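Plelline Guest House: Front Desk and Key Card Walk-Through
June round, with comments

Done by: Siu-fong Kao
Read over by: Reda El Ouafi
Started 4:00 in the afternoon, before the evening arrivals

Marks used: OK = fine as is. FIX = needs work. WATCH = fine now, look again next month.

General comment from Siu-fong: What a difference since spring! The desk is so much easier to work at, and I had a great time going through it all (yes, really). I've written a lot in the comments because Gunnlaugur Mogensen takes over the evening shift soon and asked for details. Gunnlaugur, this is for you, enjoy!

1. Getting to and around the desk

1.1 Walkway behind the desk is clear from wall to wall. OK
Comment: Bags from the luggage shelf used to creep into this space. Not one today. Lovely.

1.2 Floor mat lies flat, no curled corners. FIX
Comment: The corner by the printer is lifting again. I pressed it down with tape for tonight, but it wants a new mat. The old one has had a good long life.

1.3 Side gate swings freely and latches. OK

1.4 Chair is steady, wheels roll, back locks. OK
Comment: Kirsten Eyvindsson tightened the back and it feels like a brand-new chair. Thank you, Kirsten!

2. Power and cables

2.1 Power strip is fixed off the floor, with nothing else plugged into it. WATCH
Comment: There was a phone charger in it when I started. I moved it to the wall outlet. Please leave the strip for the desk equipment.

2.2 Cords have no cuts, kinks or loose plugs. OK
Comment: I ran my fingers down every one of them, unplugged first. The printer cord is a bit stiff but sound.

2.3 Laptop cables stay on the tabletop and don't hang where a knee or a bag strap can catch them. WATCH
Comment: Cables at a laptop wander during a shift. A loop at the front edge of the computer is easy to snag with a sleeve when you reach across for a card. Push the slack back when you sit down, and again after a busy spell.

2.4 Laptop vents are clear and no drinks stand beside it. OK
Comment: The little drinks shelf from Pakiswood is the best thing we bought all year. I'd put one in every room if they let me.

3. Key cards

3.1 Cards are kept upright in the divided tray, one to a slot. OK
Comment: I can't say enough good things about this tray. It's only cardboard, but you can see what's there at a glance and pull a card without scattering the rest.

3.2 Partitions stand straight and don't tear at the fold. WATCH
Comment: Cardboard gets soft with handling. Lift the card straight up and don't lever it against the divider. If a divider starts leaning, swap the tray out. Flat spares are in the cabinet.

3.3 Cards coming back from guests are checked against the laptop before they go into a slot. OK
Comment: Keep the tray right next to the laptop for this, so one hand can stay at the keyboard while the other handles the card.

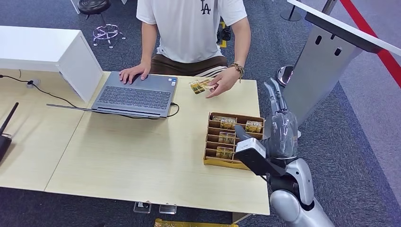
3.4 No room number is written on any card. OK
Comment: I went through the lot, front and back. Clean! The number goes on the paper sleeve, and the sleeve goes to the guest folded shut.

3.5 Master card is signed for and locked away. OK
Comment: Signed out at 2:15 and back at 3:00, both entries readable. Gold star for whoever was on.

3.6 Worn or bent cards are canceled in the system, then cut. FIX
Comment: Three bent ones were waiting in the drawer, still live. I canceled and cut them myself. Please do it the same day. The big scissors are on the hook now.

3.7 Blank stock is locked up and matches the log. FIX
Comment: The log says 400 and I counted 57 fewer. I think it's the batch that went over to the annex in May without being written down, but Reda is going to confirm before we change the number.

4. Fire and first aid at the desk

4.1 Extinguisher is on its bracket, pin in, gauge in the green. OK

4.2 Evacuation plan is on the wall and can be read from the chair. OK
Comment: I sat down and tried it. Much better than the old small print!

4.3 First aid box is full and in date. FIX
Comment: Burn gel is out of date and we're down to the last wide bandage. Added to the Fitzsimmons order.

4.4 Flashlight works. OK
Comment: Wow, that's bright. Do not test it facing yourself.

To do after this round
Floor mat: Kirsten
Card stock count: Reda
Burn gel and wide bandages: Siu-fong
Same-day card cutting: everyone on the desk

Note from Reda: Read and agreed. The annex log turned up in the wrong binder, so I'll go through it tomorrow morning and initial 3.7 when the numbers match.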